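Survey File Inspection Checklist, with Comments
For expert reports in trademark and consumer confusion matters
Revised 31 May 2022

I love this checklist, and I'll admit that up front! It began as a single page taped inside a binder during the Parisi matter and has grown with every report we've sent out since. Go through it before a report leaves the office, and again before any deposition. Mark each item OK, FIX or N/A, and put your initials next to it. The comments are mine unless I've credited someone else.

1. Universe and screening
[ ] The survey universe is written down in one sentence, and it matches the sentence in the report.
[ ] Screening questions don't give away the topic.
[ ] People who work in advertising, market research or the product category have been screened out.
Comment: In Parisi we sent 3,945 invitations and finished with 600 completed interviews. Every person who dropped out along the way has a code in the log, and I still enjoy opening that log. Please keep yours the same way – one row per person, one reason per row, no blanks.

2. Test and control cells
[ ] Cell sizes in the data file match the cell sizes in the report.
[ ] The control stimulus removes the disputed feature and leaves the rest alone.
[ ] Assignment to cells was random, and the program script is saved.
Comment: Parisi was split 300 and 300, a lovely clean design. Print both stimuli and lay them side by side. Ask a colleague from outside the project to tell you what's different. If they find a second difference, mark it FIX and call the lead right away. 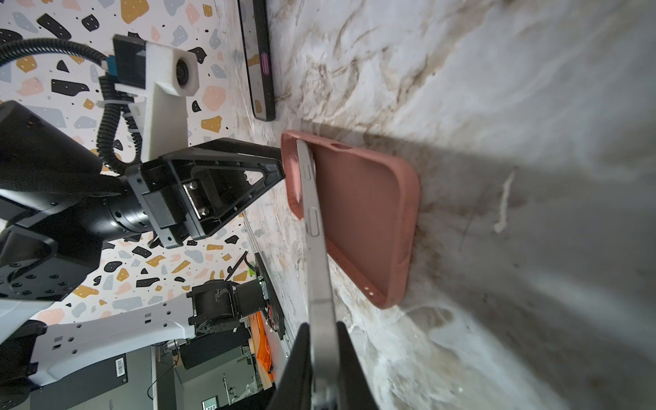
Tín Trương did this for Ekham and spotted that the control package had a slightly larger price sticker. What a catch! We redid the control before any interviews were run, and the cost was one afternoon.

3. Questionnaire wording
[ ] No leading questions.
[ ] "Don't know" is offered wherever an opinion is asked for.
[ ] Answer choices rotate, except where a fixed order makes sense.
[ ] The final version has a version number on every page.
Comment: Read it out loud, all of it, to another human being. You'll hear things you'd never see on the page (double negatives especially).

4. Coding of open answers
[ ] Two coders, working separately, neither told who the client is.
[ ] Disagreements are logged along with how each was settled.
[ ] Original answers are kept exactly as typed, spelling and all.
Comment: Normunds Rätsep trains our coders and he's wonderful at it. For Flindumport he had both of them go over the 198 answers that mentioned a source, then sat down with the two sheets and a pot of coffee. Keep both original sheets. A merged sheet by itself is a FIX.

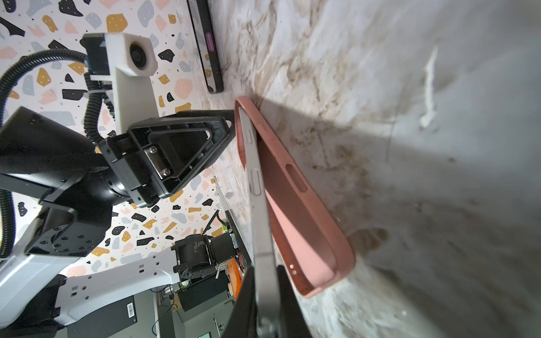
5. Tables and math
[ ] Every percentage in the report traces to a numbered table.
[ ] Net confusion is test minus control, and both figures are shown.
[ ] Bases are printed under each table.
[ ] Someone other than the author has rerun the tables from raw data.
Comment: Rounding is where small errors like to live. Pick one rule, write it in a footnote and stick to it through the appendix.

6. Privacy and data safety
[ ] Names, emails and addresses are removed from anything being produced.
[ ] The raw file is stored read-only, with a backup in a second location.
[ ] Protective order terms have been read by everyone with access.
Comment: For Kavberg the order had its own rule on how long we could keep the files. Put the destruction date on the cover sheet as soon as you know it. Ours was in July and we had it on the wall.
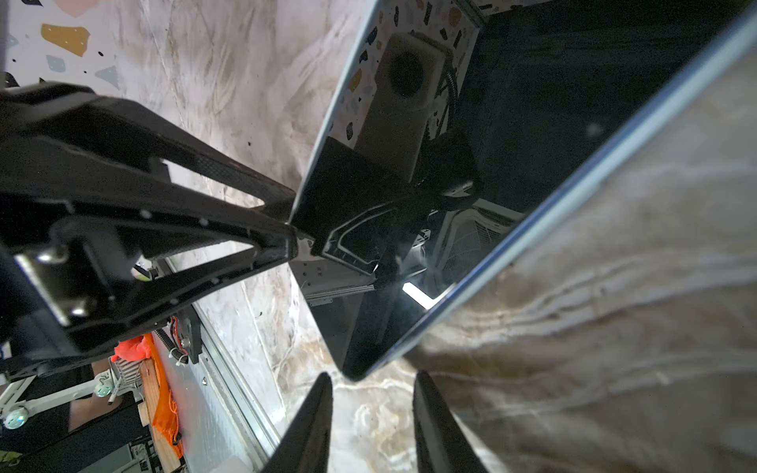
7. The expert's own file
[ ] CV is current, with testimony and publications listed as the court requires.
[ ] Materials considered are listed in full, including the ones that didn't help.
[ ] Billing rate in the report matches the engagement letter.
Comment: Check old testimony for anything that clashes with the new report. It's a great way to spend a morning, really – you learn so much about how the field has moved.

8. Sign-off
[ ] Lead analyst
[ ] Second reader
[ ] Expert
Open FIX items go on the back, with a name beside each one. Send new comments to Tín and they'll go into the next revision.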